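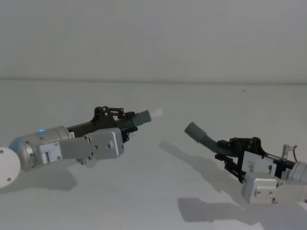 Charito Evangelista asked under the last tutorial whether you can throw mugs with a pulled handle the same week you trim them, or do they have to dry to leather hard first. Short answer, leather hard first. Long answer is the rest of this page, written between two kiln loads so sorry for the typos.

Attaching a pulled handle to a mug

What you need

Mug, trimmed, leather hard
Lump of the same clay, same bag if you can
Bowl of water
Fork or serrated kidney
Slip from the same clay (scraps and water, left overnight)
Soft brush
Plastic, the thin drycleaner kind

I use Flerkstead stoneware, the buff one. Rakport is fine too but it's groggy and tears your hand up when you pull. Don't mix them on one pot. I did that in April with a batch of 21 mugs and got cracks at the top join on most of the lot.

1. Check the mug

Press the wall with your thumb. Should feel like cold cheese. If it dents, wait. If it sounds dry when you flick it and the colour has gone pale at the rim, too late, and no amount of slip will save it. Some people wrap it in a damp towel overnight. Works maybe half the time for me.

Trim the foot first. Always. Trimming with a handle on is asking for a whack on the knuckles.

2. Make the carrot

Wedge the clay well, a bit stiffer than you'd throw with. Roll and slap it into a fat carrot shape. Fat end goes in your left hand (swap if you're a leftie). Hold it up around chin height so it hangs.

3. Pull

Wet your right hand. Not the clay, the hand. Make a loose ring with thumb and first finger and stroke down, all the way to the tip and off the end. Same pressure the whole way. Wet again. Turn the carrot a half turn every couple of strokes or it goes lopsided.

Go slow to begin with. Everybody squeezes. If you squeeze you get a thin neck and it drops on the floor.

Once it's as thick as your finger, flatten with the thumb. Run your thumb down the middle for a shallow groove if you like a groove. I do, it stops the handle slipping when there's glaze on it.

4. Let it set up

Pinch it off with some extra length. Stick the thick end to the edge of a shelf and let it hang in a curve. Ten minutes on a warm day, longer in winter. You want it to bend without cracking and not show fingerprints.

In our studio the shelf by the door dries everything twice as fast as the one at the back. Learn your shelves.

5. Mark and score

Hold the handle up to the mug and look at it from the front. Top join a bit under the rim, bottom join where the belly starts to turn in. Scratch a little mark at both spots. Look from above too, becuase it's very easy to get them out of line and you won't see it until it's fired.

Score both spots on the mug, score the top end of the handle. Crosshatch, fairly deep. Slip on both. Wait a few seconds, slip again.

6. Attach the top

One hand inside the mug, supporting the wall. Push the handle on with a small wiggle till you feel it grab. Smooth the clay from the handle onto the pot with your thumb, top and sides, then underneath with a brush handle or whatever fits.

Now if you want you can pull it a bit more straight off the mug. Hold the mug sideways, wet hand, two or three light strokes. Gives a much nicer line out of the join.

7. Attach the bottom

Let it curve down by itself. Don't force the bend. Score the end, slip, press on to the mark, cut off the extra. Check three fingers fit through (the clay shrinks, so leave it roomier than looks right). Clean up with a damp brush.

8. Dry slowly

Upside down on the rim for the first day if the handle can take it, keeps the rim round. Plastic over the lot. Open the plastic a little on day two, more on day three. The handle wants to dry faster than the body and that's where the cracks come from. A dab of wax resist on the joins helps if your studio is dry.

Glaze

Studio glaze for mugs is Dagdag, the satin one. Two coats on the handle, three on the body, otherwise it pools in the groove and goes a nasty grey. Leave the foot bare.

If it cracked anyway

Hairline at the top join, still leather hard: open it up with a needle tool, work in stiff slip, compress, cover for a night.
Crack when bone dry: recycle it. Seriously, bin it in the reclaim bucket and make another.
Handle fell off in the bisque: pencil holder.

Questions about clay bodies go under the Steltden clay page please, not this one. Casting next, when I get teh moulds back.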